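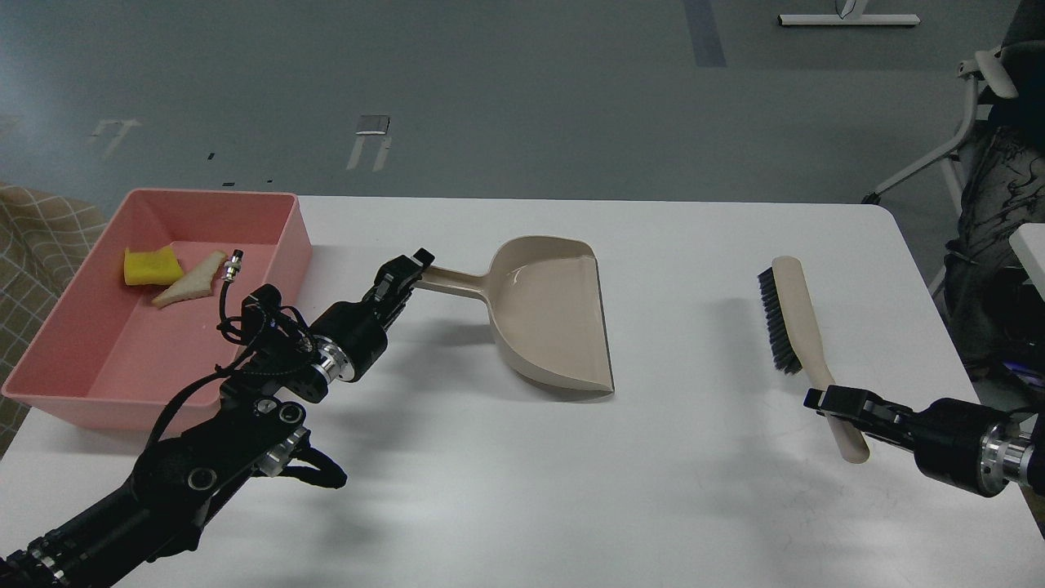
Pink plastic bin, dustpan and hand brush on the white table

From: Subbarao Fernandes
To: building-services list
Date: 2021-08-02
Subject: Re: Re: Cold water pressure, top floor at Mellard

Zyanya Quintero wrote:
> Static pressure at the third floor sink is fine overnight but
> drops off badly once the ground floor starts drawing. Evaristo
> thinks the booster set is undersized. Before we ask Busberg for
> a price, can anyone say whether the PRV on the incoming main
> could do the same thing? It was last serviced in June.

Yes, it could, and I would rule it out first. A good static reading tells you very little about a reducing valve. With a blocked strainer the downstream side still creeps up to the set point when there is no flow, then falls away as soon as two or three outlets open. An undersized booster gives much the same symptom, so you need gauges either side of the valve and a reading under load.

What I would do:

Fit a gauge on the upstream test point and another downstream. Open the ground floor cleaners' tap fully and one WC fill valve. Note both readings after a minute. If upstream holds and downstream sags, it is the valve or its strainer. If both sag together, look at the main, the stopcock and the meter, in that order.

Check the stopcock by hand in any case. At Salinas we lost a week to one that had been left a turn and a half from closed after meter work.

The meter readings Baltazar posted (1,355 at the start of the period, 2,752 at the end) give total volume only. They are no use for sizing a pump. You want peak simultaneous demand, and for that you need a logger on the riser with an interval of 15 seconds or less. Hourly figures will smooth the peaks out completely.

On the booster itself — the accumulator pre-charge should be checked with the water side drained down. Checked under system pressure it will simply read system pressure. Debashish has the commissioning sheet for the Cukska pumps and may be able to scan page 94, where the cut-in settings are.

Please post the two gauge readings when you have them.

Subbarao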